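Handout 6: Looking at a Simulation Package Before You Pay for It
Intro to Robot Manipulation, lab section
Notes by Hidayah Pasaribu

Welcome back, everybody! Last time we got through grippers and reach, and I promised that this week we would talk about money, so bring your coffee and let's get into it. The package we are reviewing is Wolla, which is sold by Vutance as a yearly license for teaching labs. You get the simulator, a library of tabletop scenes, and a set of arm models you can drop in and move around as you like. Our department has it on trial through December, and your write-ups are going to help decide whether we keep it, so please take them seriously (I do read every one, even the long ones, maybe especially the long ones).

What comes in the license

The teaching tier covers 22 seats and costs 500 dollars a year. It includes the scene editor, the joint controller, and a batch runner that will play the same task up to 200 times with the objects shuffled a little each time. The batch runner is the part I would like you to spend your time with. Anyone can get an arm to pick up a pen once, with enough patience. Getting it to do so when the pen has been turned the other way is where you find out what your planner is made of.

Support is by email. I wrote to them with a question about joint limits and had a useful answer by the next morning, along with a corrected settings file, so full marks from me there. The manual is another story. The chapter on contact and friction is thin, and you will want last week's notes beside you when you set those numbers.

How it compares

Some of you used the Bukside kit in the spring course with Georges Fakhoury. That one is a physical kit, with a small arm in a box, and there is a lot to be said for having a real motor whining away at you while you work. The trouble is sharing it. With one arm and a room full of students, most people spend the hour waiting their turn, and I remember a good deal of polite sighing. With Wolla you each get your own scene and can wreck it as often as you please. What you give up is the feel of the thing: cables that snag, a table that wobbles, a gripper pad that has worn smooth. Keep that in mind when you write about how far your results would carry over to the Michailidis bench upstairs, where we will be going for the last two labs.

What to look at in the trial scene

Open the tabletop scene and spend a few minutes just turning the view before you run anything. Think about which objects a two-fingered gripper could take from above, and which would need to come in from the side. A flat disk lying on a flat tray is harder than it looks! There isn't much for the fingers to get under, and if you press too hard the tray may go with it. The short cylinder is friendlier. The pen is somewhere in between, and so much depends on the angle of the wrist.

Then think about the other arms. They are set up on their own pedestals away from the table, and you should work out how much of the tabletop each one could reach before you plan any kind of handoff.

For your write-up

Two pages, please, in your own words. Tell me what you tried, what the batch runner gave you, and one thing in the software that slowed you down. Say whether you would spend the department's money on it. If your answer is "yes, but," then I would love to hear plenty about the "but." Screenshots are welcome as long as they have labels.

Office hours are in the usual place, and the door is open.

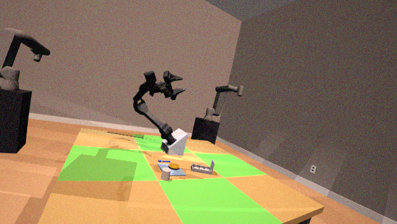
Figure 1. Tabletop scene with three arms; center arm with its gripper open.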